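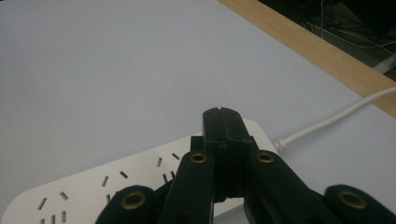

Figure 3. Power strip on a tabletop at the Gamstead site.

4.2 Session length and bonus rounds

We logged 2,702 sessions of the slot title Prindis, played by 387 adults with play money. Each player began with 200 credits and could stop at any point. Sessions that ended in a software fault were dropped, which left 2,072 for analysis.

Players who reached a bonus round in their first few minutes stayed longer than those who did not. The gap was widest among people who had never played an online slot before. Song and Afolabi saw the same pattern in their earlier work on Escobedo, a game with five reels and a much plainer theme, so we doubt that artwork explains it.

Bet size moved very little. Most players picked a stake on the first spin and kept it — even after a long run of losses. The few who raised their stake did so right after a free-spin round ended, and most of them went back to the old amount before the session was over.

Autoplay was turned off at Gamstead but left on at the Stotent site until November. We therefore report the two sites separately in the tables that follow. Spin speed is compared only for sessions played by hand.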